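살림 이야기 > 세탁/수납
제목: 짝 없는 양말 어떻게 보관하세요?

글쓴이: 귤껍질차
작성일: 2022년 10월 1일
조회 2333

8월에 이사하고 나서 양말 정리 방식을 바꿨습니다. 전에는 빨래 개면서 짝을 바로 맞춰 서랍에 넣었고, 짝이 없는 건 서랍 맨 앞에 올려뒀습니다. 그랬더니 서랍 열 때마다 앞에 있는 것들이 뒤로 넘어가서 나중에는 어디 있는지 찾지도 못했습니다.

지금은 세탁기 옆 선반에 파란 플라스틱 통을 하나 두고 짝 없는 양말만 넣습니다. 통은 Bridar 매장에서 3000원 주고 샀습니다. 빨래를 갤 때 통부터 먼저 확인하고, 짝이 나오면 맞춰서 서랍으로 보냅니다. 네 식구라 양말이 많은 편인데 이렇게 하니 찾는 시간은 줄었습니다. 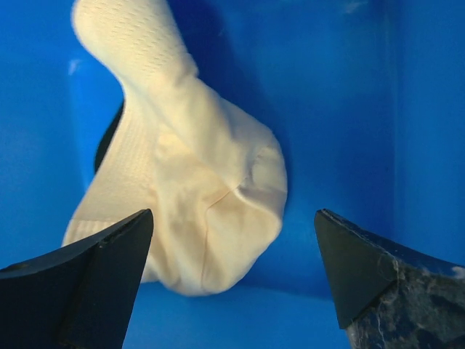
파란 통에 든 크림색 양말

문제는 얼마나 오래 두느냐입니다. 이 크림색은 통에 들어간 지 꽤 됐는데 짝이 안 나옵니다. 무늬 짜임이 있는 양말이라 다른 것과 섞어 신기도 애매합니다. 버리자니 다음 날 짝이 나올 것 같고, 두자니 통이 점점 찰 것 같습니다. 다들 기한을 정해두시는지, 보관은 어떻게 하시는지 궁금합니다.

----------
댓글

현관앞화분
저는 세 달 둡니다. 세 달 지나면 계절이 바뀌니까 옷장 정리하면서 같이 버려요. 그때까지 안 나온 건 나중에도 거의 안 나왔습니다.

모래시계77
통을 따로 두는 것부터 저는 반대입니다. 둘 곳이 생기면 계속 쌓입니다. 저희 집은 세탁망에 식구별로 양말을 넣고 망째로 돌립니다. 널 때도 망 하나씩 꺼내서 널고요. 이렇게 하고부터는 짝이 없어지는 일이 드뭅니다.

귤껍질차 (글쓴이)
모래시계77님, 세탁망도 써봤는데 아이들이 망에 안 넣고 그냥 빨래통에 던져서 한 달 만에 포기했습니다.

모래시계77
망을 빨래통 안에 걸어두면 됩니다. 벗어서 바로 넣게요. 저희도 처음엔 안 됐습니다.

호두까는집
망에 넣으면 발목 쪽이 잘 안 빨리지 않나요? 꽉 채우면 가운데 있는 건 물만 적시고 나오는 느낌이던데요. 저는 망은 스타킹에만 씁니다.

모래시계77
반만 채우면 괜찮습니다. Sokmont 큰 망 쓰는데 아직 불편한 점은 없어요.

leobardo_g
안녕하세요, Leobardo Galindo입니다. 한국에서 자취합니다. 저는 같은 양말만 네 켤레씩 삽니다. 전부 회색이라서 짝을 안 맞춰도 됩니다. 한 짝이 없어져도 남은 것끼리 신으면 됩니다.

현관앞화분
혼자 살면 그게 제일 편하죠. 식구가 많으면 다 같은 색으로 샀을 때 누구 건지 구분이 안 돼요. 저희는 남편이랑 아들 발 크기가 비슷해서 한번 다 섞였습니다.

호두까는집
식구별로 색을 정하면 되지 않을까요. 남편은 검정, 아들은 남색 이런 식으로요.

현관앞화분
검정이랑 남색은 저녁에 개면 구분이 안 됩니다... 해봤어요.

골목끝세탁
짝을 찾는 게 먼저면 세탁기 문 고무 패킹 안쪽을 보세요. 드럼이면 아래쪽 접힌 부분에 잘 낍니다. 이불 커버 모서리 안쪽, 패딩 소매도 보시고요. 이사하셨다니 이삿짐에 넣었던 옷 주머니나 침구 가방도 확인해보세요. 저는 매트리스랑 침대 틀 사이에서 세 짝을 한꺼번에 찾은 적이 있습니다.

귤껍질차 (글쓴이)
침구 가방은 생각 못 했네요. Premport 압축 가방에 겨울 이불 넣어둔 게 아직 그대로 있습니다. 열어보겠습니다.

서랍세칸
크림색이면 저는 그냥 걸레로 씁니다. 손에 끼우고 창틀이나 블라인드 닦으면 좋아요. 쓰고 나서 바로 버리면 되고요. 밝은색은 먼지 묻은 게 잘 보여서 오히려 낫습니다.

호두까는집
짜임 있는 건 창틀에 쓰면 올이 걸려요. 민무늬로 하세요.

서랍세칸
저는 걸린 적 없는데 창틀 나름인가 봅니다. 블라인드에는 괜찮습니다.

모래시계77
기한 얘기로 돌아가면, 통을 굳이 쓰시려면 더 작은 걸로 바꾸세요. 다 차면 제일 먼저 넣은 것부터 버리는 걸로 하고요. 날짜 세는 것보다 간단합니다.

현관앞화분
그건 저도 동의해요. 다만 제일 먼저 넣은 게 뭔지 모르게 되는 게 문제.

귤껍질차 (글쓴이)
추가합니다. 침구 가방을 열어봤는데 양말은 나왔지만 크림색이 아니고 작은아이 줄무늬였습니다. 그 줄무늬 짝은 지난달에 버렸습니다. 크림색은 현관앞화분님 말씀대로 세 달 채워보고, 안 나오면 블라인드 닦는 데 쓰겠습니다. 세탁망은 빨래통에 거는 방법으로 다시 해보려고 합니다.

골목끝세탁
고무 패킹도 보셨나요?

귤껍질차 (글쓴이)
저희는 통돌이라 패킹은 없습니다. 세탁기 뒤쪽은 내일 빼서 보겠습니다.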